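Clolari blog

Rules for the floor, and the floor
23 Jan 2024

I have now read the Bratach handling guide twice. Fifty-eight pages, one appendix on labels, and a flow chart that loops back on itself if you answer "don't know" to the second box. I read it because I do a lot of work with hand-held grippers and the data you get from them, and somebody upstream of me decided that every site should follow the same good practice. I am not against that. I've spent enough afternoons throwing out recordings to want rules. I just don't think these are the ones.

My main complaint is that the guide is written for a room I have never stood in. It has a marked zone for each operator, a clear strip of floor between zones, and a table that holds only the objects on the task sheet. Fine. Then you go to a real shared workspace and people are changing over, packing bags, untangling things, talking, and the marked zone is a piece of tape that came up in the morning.

Take section 4, on cables. It says all cables "shall be managed." Managed how? Taped, covered, hung from above, kept in a box until needed? No answer. A rule like that passes every audit, because whoever wrote the checklist gets to decide what managed means on the day. Petrenko, the older in-house document that Bratach replaced, was ugly and four pages long, but it said that no cable crosses a walking route unless it is under a cover, and that the person who lays a cable is the person who picks it up. I could check that by looking down.

Then there is the visual marker rule. The guide wants the black-and-white square clean, flat and unobstructed, and I agree with all of it. It wants an inspection "at regular intervals." I went looking for the interval and found it in the appendix, where it says the interval should be set by the site. So the site sets it, the site records it, and the site tells Bratach that it has been met. I asked for the reasoning and got a link to the same page.

The fingertip pads get half a paragraph. That one bothers me more than it should. Pads wear, they pick up dust, and a worn pad changes how people grip without their noticing. At Murness we went through 132 recordings last March and flagged the ones where the operator squeezed a second time on the same object. Our guess was tired hands. We swapped the pads and most of it went away. That's one site and a messy comparison, and I wouldn't put it in a standard as it is. I would put in a line saying that pads get looked at before each session and the date of the last swap gets written on a sheet by the charger. The guide gives more room to the color of the sticker on the carrying case.

What I'd keep: the pages on consent and on bystanders. They are the best part by a distance. If you walk around with a wide lens you are going to pick up whoever happens to be nearby, and the guide says plainly that people in the room have to know before recording starts, and that a sign on the door doesn't count on its own. Good. I would go further and say how far back in the room that applies. With a lens this wide it is a long way back. 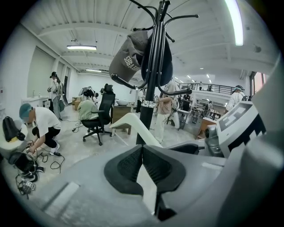

Gripper in front, cables on the concrete, and people all the way to the back wall.

I've had that one open next to section 4 for a while. Someone is down on the floor with both hands at the black cables, and I can't tell you which sentence of the guide covers it. "Managed," I suppose. The bystander pages I could apply straight off, to everyone from the crouching person to the small figure up by the mezzanine railing.

The reply I keep getting is that a vague rule is better than none, since sites can fill in the detail. Maybe. In my experience the sites fill it in with whatever they were doing before and then have a certificate for it – which is worse, if you're the one who has to trust the data afterward.

Comments on the draft are open until March. Mine came to roughly 2,000 words and the form cuts you off well short of that, so I sent the cable part and the pad part and left out the rest. If you work on a floor like this, send them the interval you use for checking markers. A number, please. They don't have one.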